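Reusing Woven Sacks for Leaf Compost at Arkbridge
Student Project Report, Soil and Waste Unit
March 19, 2020

Purpose

The grounds at Arkbridge produce more fallen leaves than the two compost bays can hold. The rest goes to the landfill. This project tested whether used woven sacks could serve as extra compost containers over one winter, and whether a sack kept closed would break leaves down faster than one left open.

Materials

Leaves were raked from the east lawn and the strip along Villalel Road. The sacks came from a feed store that gives them away. Each was shaken out before use, but not washed. A kitchen scale, a soil thermometer and a garden fork were borrowed from the greenhouse.

Method

We filled 40 sacks with leaves, for a total of 494 pounds. Half got a layer of grass clippings from a pile saved since August. Every sack received the same amount of water on the first day. The sacks stood against the north wall of the storage shed for 9 weeks. Temperature was taken at the center of each sack once a week, always before noon.

Results

Sacks with grass clippings warmed up within the first week and stayed warmer than the others until week five. After that there was little difference. Leaves in the open sacks dried out on top and had to be watered again. The closed sacks held their moisture, though a few smelled sour when the fork went in. Oak leaves were still whole in most sacks at the end. Maple leaves had turned dark and crumbled by hand.

Handling

Full sacks are awkward to carry alone. Twisting the neck and knotting it on itself leaves a bundle of folds at the top, and the sack can be gripped there with both hands.

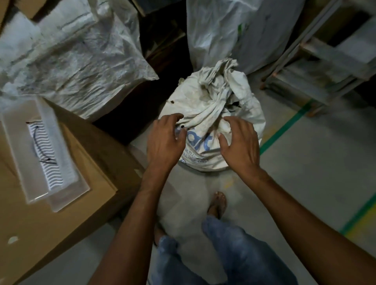
Problems and Changes

The first batch of readings was thrown out after the thermometer was found to be reading low. We would also sort oak from maple at the start and shred the oak. Sacks left in direct sun may become brittle, but ours were shaded and we did not test this.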